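Spend a week steering our two-armed robot (no soldering required)

Hi! I'm Han-gyeol Ham, and I run the door-opening study on the Zendov project. We compare how people teach a simulated robot to deal with doors, and I need 20 participants who have never driven one before.

You'd sit at a desk in our Hornholm office and move both arms with two hand controllers. Half of you get the view from the robot's body, half get a free camera — we want to know which group produces demonstrations our policy can learn from. In the January pilot the body-view group did better, and I'd love to see if that holds up.

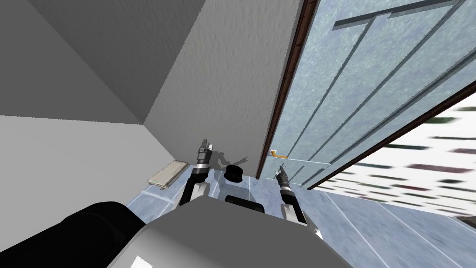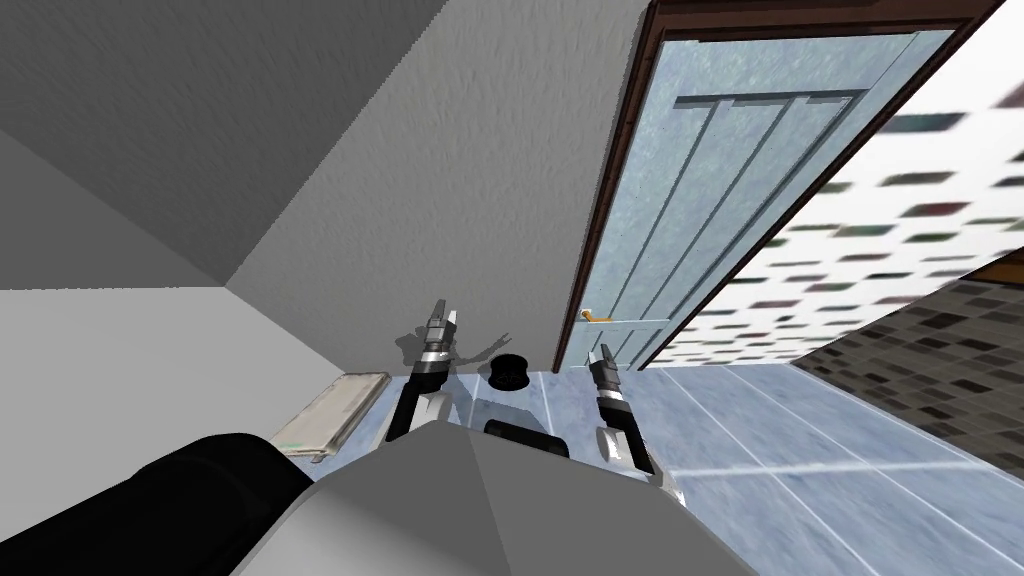
Sessions run 80 minutes, one a day for 7 days, and you get a $100 gift card at the end. You should be 18 or older and okay looking at a screen that long (glasses are fine!). Gamers welcome, but so is my aunt, if she ever answers my email.

To sign up, write to me care of the Jilness front desk with the days you're free. Please do it by 11 June 2026 — the schedule gets locked that evening.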